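Introduction to Automation – Notes to the Friday visit
Prepared by Coralie Quinlan
Please bring a printed copy to the November tutorial

1. Where we went

The visit was to the Clombridge workshop, where Movura keeps its demonstration area. We were there from 10 in the morning until lunch. Those who missed it should read these notes together with chapter 4 of the course book, the part on end effectors. The written report is worth 15 marks and the questions are in section 5.

Safety shoes were not needed this time, but the yellow line on the floor applied to everybody, also to me. On the next visit, to Barrera, shoes are needed.

2. The work at hand

The job looks very simple for a person. There is a wooden table with everyday things on it: a white plate, a pair of pliers with orange handles, a screwdriver, a red block and a few-coloured puzzle cube. The arm should take one named thing and bring it to the plate. It should not touch the other things.

The plate was chosen by the engineers as a goal because it is round. A round goal has no correct direction, so the arm can let the object go at any angle. In the second half of the course we will work with goals that have a direction – for example a slot or a tray with corners – and you will see how much more there is to calculate.

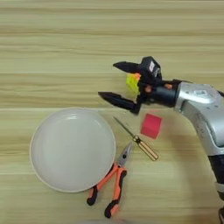

Before any grasp there is the approach. Write down these four steps, we use the same names all semester:

Pre-grasp: the gripper is open and stands away from the object.
Approach: the gripper moves in a straight line to the object.
Close: the fingers move together until the force limit is reached.
Lift: the object leaves the table.

Many students mix up pre-grasp and approach. The pre-grasp is a place. The approach is a movement. If you plan both as one movement, the arm may come to the object from the side and push it away, and then the position you calculated is already wrong.

The engineer also explained the force limit. With a hard object you can close until the motor feels resistance. With a soft object, such as foam, the resistance grows slowly and the fingers can press in a long way before the limit is reached. They had set the limit at 62 per cent of the maximum for the whole session. I asked if they change it for each object and the answer was no, not for a demonstration.

3. Two fingers or more?

Several of you asked why the gripper has only two fingers. Two fingers need one motor and the mathematics is short. The disadvantage is that the object can turn between the fingers, as a pencil turns when you hold it at one end. A cube is kind to us here, as it has flat sides in pairs. But if the fingers meet it at a corner or an edge, it sits tilted in the grip, and the planner must know this before it chooses how to put it down.

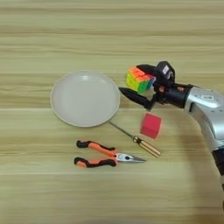 Tools are harder. Pliers are long and heavy at one end, and with the handles apart the shape changes from one try to the next. A screwdriver lies close to the table, so the lower finger has very little room. Think about where you would take each of them, and why. The centre of the mass is usually a good first answer, but it is not always free to reach.

4. Words from the visit

End effector – the part at the end of the arm that does the work.
Workspace – all the places the arm can reach.
Clutter – other objects near the one we want.
Cycle time – from the start of one job to the start of the next.

Lenik, the planning software we use in the lab, writes "tool" where the engineers said "end effector". Please use the second one in your report.

5. Report

Answer in full sentences. The limit is 3000 characters, drawings not counted.

a) Draw the table from above and mark a pre-grasp position for the screwdriver.
b) Explain in your own words why a force limit is needed.
c) The gripper has an opening of 80 mm. Choose an object from your kitchen that is wider than this and say how the same gripper could still pick it up.

For question c, last year many people wrote "use a bigger gripper". I cannot give marks for this. Look at the edges and the handles of the object first.

Reports go in the box outside my office, or by email if you are on the regional program.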